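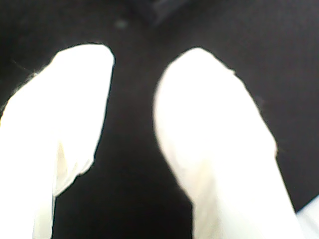
The long dark at Fulton

By four in the afternoon in July, the main street of Fulton is already in shadow. The range to the west takes the sun early, and for most of winter the town has its lights on before the school bus gets back from the turnoff.

Fulton has 382 residents and, until last year, 27 streetlights. They were old high-pressure sodium lamps, orange and noisy, and they had been failing one at a time for a decade. When the shire put money aside to replace them, most people assumed the new ones would go up on the same poles and that would be the end of it.

The first three went in outside the bakery. They were a cold white, and complaints reached the shire office within the week. The couple above the old bank could read in bed without a lamp. Dairy farmers on Grunov Road, three kilometres out, said they could see the glow from the yards at milking.

The shire stopped the job and called a meeting at the hall, held on a Tuesday so the footballers could come. It ran until after ten. Some wanted the orange lamps back. Others, mainly older residents who walk to the club for tea, wanted more light on the footpath by the creek, where the bitumen has lifted around the tree roots.

What the town ended up with was a smaller job than the one it started with. Stullix, a lighting contractor from the coast, supplied warmer, shielded fittings that throw their light down onto the road. Only 12 were installed. The creek path got low bollards instead, on a timer that shuts them off at eleven. The rest of the old poles are still standing, unlit, and the galahs have taken to them.

The shire's power bill for the main street has fallen by about a third. The motel at Ahonen Flat now keeps a box of red torches at reception for guests who drive up to look at the stars, and it was booked out over the last new moon.

Some grumbling remains. The corner near the silos is very dark, and drivers coming in from the north say the crossing is hard to pick up in rain – the shire has promised reflectors there before next winter. The bakery has put in its own light above the side door. It is orange.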